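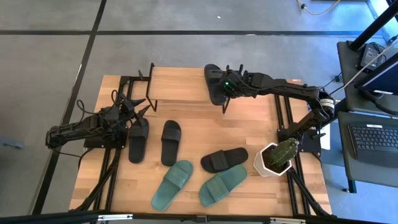

The upper tier of the Fimlow rack does not seat on the lower tier, and slides stored on the lower tier on its own slip through to the surface underneath. The rack is for the loan slides at the Jistport pool entrance. It was delivered flat and put together from the sheet supplied. The lower tier went up without trouble and has been moved to the planked table so that the fault can be looked at properly. It is the plain rectangle of thin black bars near the back, with the prongs pointing up at the corners. The upper tier should drop over those prongs. It goes over the pair on one long side and then stops, leaving the other side standing proud. Black and dark green slides from the loan stock are laid flat on the same table for checking against the rack. They are the wide-strap pattern supplied by Macedo. The old rack held these with no difficulty, so I do not think the slides are at fault, but I am including them in case the width matters.

Home My tickets Spares Racks and shelving Returns Contact Log out

Ticket 1902
Raised by: Nuno Peixoto, Jistport
Opened: Jan 12, 2023
Product: Fimlow two-tier slide rack, black
Category: Assembly / parts do not fit
Status: Closed, part replaced

Details given by customer

Fault present from first assembly. Rack has not been dropped. No parts left over in the carton apart from one spare foot cap. The sheet shows both tiers as identical, with a note that the tier with the longer prongs goes at the bottom. On ours I cannot see any difference in length between the prongs on the two tiers. I have had them side by side on the floor and end to end against a wall.

What I have tried so far:
- Turned the upper tier end for end. Same result, but the raised side changes over.
- Swapped the tiers, so that the upper one is at the bottom. Same result.
- Taken off the foot caps and tried again without them. No change.
- Pressed down by hand on the raised side. It goes down a little and comes back up when released.

I have not used a mallet. The sheet says not to.

Support desk, first reply

Thank you for the details. The result of turning the tier end for end is useful. If the raised side changes over when the upper tier is turned, the fault is most likely in the upper tier and travels with it. If the raised side stayed where it was, we would look at the lower tier first.

Please check the following before we send anything.

1. Look into the open end of each socket on the underside of the upper tier. A bead of paint or a plastic plug is sometimes left inside from the coating. The plugs are black and hard to see against the bar. Use a torch.
2. Stand the upper tier on a flat floor with its sockets down and press on each corner in turn. Note whether it rocks, and between which corners.
3. Do the same with the lower tier, feet down.
4. Measure corner to corner across each tier, both ways. On a square tier the two measurements match.

On your other point, the lower tier is an open frame. The mesh insert that takes the weight of the footwear is a separate part and clips in from above. It should have been in the carton, under the card. Please confirm whether you have it. Without the insert, anything narrower than the frame will go straight through.

Nuno Peixoto

Checked as asked.

1. No plugs. There was a run of dried paint inside one socket on the side that stands proud. I scraped it out with a small flat screwdriver. The tier then went down slightly further but still did not seat.
2. Upper tier rocks between two opposite corners.
3. Lower tier is steady on the tiled floor at the entrance. It is also steady on the table.
4. Lower tier: both measurements match. Upper tier: they do not match. The difference is 3 mm.

There was no mesh insert under the card. I have been through the carton again, and the carton is still here if you need the label from it. The packing list names the insert, quantity 2, and has a tick against it.

One more observation. With no insert I tried laying the slides across the long bars, soles down. The larger ones bridge the gap and stay put if they are centred. The smaller ones do not reach. Standing them up on their heels against the bar does not work either, as the sole is smooth and they slide until they are flat. On the old rack they were stood up between wires and people could see the size on the sole without handling them. I would like to get back to that if the insert allows it.

Support desk

A corner to corner difference of that size is outside what the sockets will take up. The upper tier has been welded or packed out of square. Please do not try to pull it back by hand. The bars will bend before the joint moves and the coating will crack at the weld, and in a pool entrance it will then rust from that point.

We will replace the upper tier and supply the missing inserts. The replacement comes from Stalon, who hold our rack spares, and will arrive in their carton. The part is the same.

On standing the slides up: the standard insert is a flat mesh. Slides lie on it soles down. There is a ridged version, with raised wires running front to back, which holds footwear on its side or on its heel. Both versions clip to the same frame. Tell us which you want before we release the order. With the ridged version, check the width of the strap, which is the widest part of the slide. The gap between raised wires is fixed.

Nuno Peixoto

Ridged, please, for both tiers.

Strap width checked with callipers on the table, black and green. The green ones are slightly narrower at the strap in the same marked size. I assume they are a different batch from Macedo. Both are inside the figure you have on the spares page for the ridged insert. I measured across the outside of the strap with nothing in it. With a thumb pushed under, the strap spreads, so I would not want anyone forcing them in two to a gap.

For information, the loan slides are staying in the old crate in the meantime. Pairs are getting split. Anyone sorting them has to match colour first and then size, and the size is only on the sole. If there is a clip-on label holder for the front bar I would add it to the order.

Support desk

Label holder exists and fits the front bar of either tier. Added to the order, no charge. It takes a strip of card under a clear cover. The cover is not sealed, so use printed or pencilled card. Felt pen runs.

Parts released from Stalon. Fitting order:

1. Lower tier on the floor, feet fitted.
2. Ridged insert into the lower tier. Back clips first, then the front.
3. New upper tier over the prongs. Start all corners by hand before pressing any of them home.
4. Ridged insert into the upper tier.
5. Label holders last.

Do not fit the lower insert after the upper tier is on. There is not enough room to get the front clips down.

Nuno Peixoto

Parts received. Upper tier went on at the first attempt with hand pressure only. Corner to corner measurements now match on both tiers. No rocking on the entrance floor.

Inserts fitted. One front clip on the lower insert was tight and needed the flat of the screwdriver. It has held.

Loaded with the slides on their heels, soles outward. Black on the upper tier, green on the lower, smallest sizes at the door end. The largest black size overhangs the front bar slightly at the strap. It does not foul the label holder. I have moved that size to the end of the row, where it is less likely to be caught by bags.

Faulty upper tier is back in the original carton with the packing list. Please advise on collection.

Support desk

Collection booked in your name from the Jistport goods door. Leave the carton taped and mark it with the ticket number. The packing list error has been passed to the warehouse. Overhang at the front bar is within what we would expect for the largest size and does not affect stability when the lower tier is also loaded. If the upper tier is ever used full with the lower one bare, fit the wall strap. It is in the bag with the foot caps.

Nuno Peixoto

Wall strap found and fitted. Carton collected. Can be closed.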